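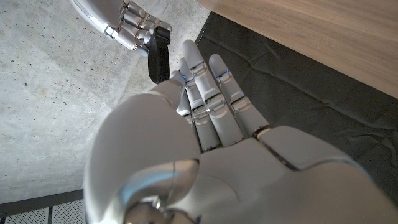
According to one subscriber's letter, the second side of the Brino cassette runs slow, the low drone sits almost a semitone under where it should be, and any reissue that copies the tape as it stands will repeat the mistake. A few other letters have raised the same point in milder terms. The work on the reissue has reached the stage where it can be answered in some detail.

Brino — "Static Yard"
Trollska reissue, status as of May 21, 2018

The original edition was 99 cassettes, dubbed in real time on two home decks and sold mostly by mail. The two decks did not run at the same speed. We have now compared several copies, and they fall into two groups: one where both sides match, and one where side B is slow by a little less than a semitone. The subscriber's copy belongs to the second group. Neither group is rare, and there is no marking on the shell or the insert that tells them apart.

The source for the reissue is the quarter-inch stereo mixdown, recorded at 7.5 inches per second, without noise reduction. It came back from storage in Grovton in two boxes, together with a third reel of unused takes. The tape stock was of a kind known to shed, so all three reels were baked at low temperature before any playback. Transfers were made flat at 96 kHz, 24 bit, in one pass per reel. Azimuth was set by ear and then checked on a phase meter, as the reels carry no alignment tones.

Pitch reference was the harder question. There are no tuned instruments on most of the album. What helped was mains hum, which is present at a low level under all of side B and can be read clearly in the gaps between the metal hits. It comes out where it should on the mixdown reel and low on the slow group of cassettes. We take this as settled: the mixdown speed is correct, and the drone on the new edition will sound higher than many listeners remember. We know that some of you prefer the slow version. It will not be issued separately.

Restoration has been kept light. Clicks from the tape splices were removed by hand. Hiss was left alone. The burst of feedback near the end of "Cold Storage" is part of the piece and stays at full level, although the first test transfer had it marked as a fault. The hum, for the reasons given above, also stays. One dropout in the left channel of "Furnace Count" could not be repaired from the mixdown and has been patched from a cassette of the faster group, with the top end matched as closely as the format allows. The patch is audible on headphones if you know where it is.

The running order is unchanged at 8 tracks. The third reel holds three more pieces in rough mix, two of them usable. These will be in the download only. Adding them to the vinyl would push side B past the length at which the low end can be cut at a decent level, and this album depends on its low end more than on anything else.

Lacquers will be cut at Pruvost, who also handled our last two LPs. Bass below the crossover will be summed to mono for the vinyl — the wide rumble that opens side A gave trouble on a trial cut and threw the needle on one of the two players used for checking. The digital version keeps the full stereo width. Separate masters have been made for each format, and the digital master has no limiting applied. It will play quieter than most recent releases in the genre. Please use the volume control.

Edition and packaging: 200 copies on black vinyl, plain inner sleeve, outer sleeve printed one color on gray board. The insert reproduces the original typed notes at full size, including the wrong track timings. Corrected timings are on the back of the sleeve. There will be no cassette version and no colored variant.

Test pressings are expected in early summer. If they pass, the LP ships in August. Subscribers can order at the member price of 18 euros plus postage until the general listing opens. One copy per address during the member period.

Anyone with a first-edition cassette who is willing to send us a short recording of the opening minute of side B is invited to do so. An uncompressed file is best, and please state the deck model and whether its speed has been checked. We would like to know how the two groups divide before the sleeve notes go to print.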